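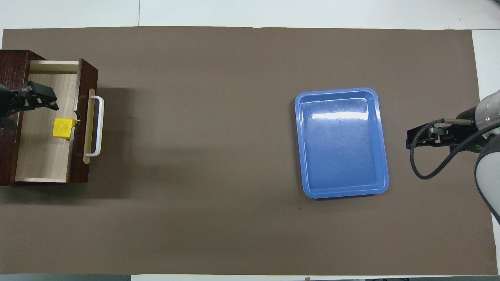 Pemell small drawer cabinet – dark brown, reddish mahogany finish

Back in stock July. Single pull-out drawer, wooden body, dark brown with a good bit of red in it. Pale light-wood inside so you can see what you've put in there. White U-shaped bar handle on a beige backing plate – easy to get hold of, even with cold hands.

Good for: keys, stamps, batteries, dice, game bits, all the stuff that ends up in a bowl by the door.

Details
Price: 57.00
Delivery: 6.00, free on orders over 100
Sent out from: Indwood workshop
Order before 17:00 and it goes next working day
Comes assembled. Handle already on.

Care
Dry cloth, bit of furniture wax if you like. No sprays please, they leave a bloom on the finish. If the drawer gets stiff rub a candle stub along the side walls – works a treat. Handle fixing can loosen after a while, screwdriver from the inside of the front, quarter turn, dont overdo it.

Goes with
Blue plastic tray, rounded corners, raised rim. Sold seperately, see Trays.
Taupe-brown table mat, large. Stops the cabinet marking a white table top. See Mats.

Colour note – looks redder in daylight, browner under a lamp. Returns fine if it's wrong for your room, just keep the box.

Questions about sizes or bulk orders, ask for Sosina Negussie. Repairs and spare handles, Natnael Mamo, mornings only.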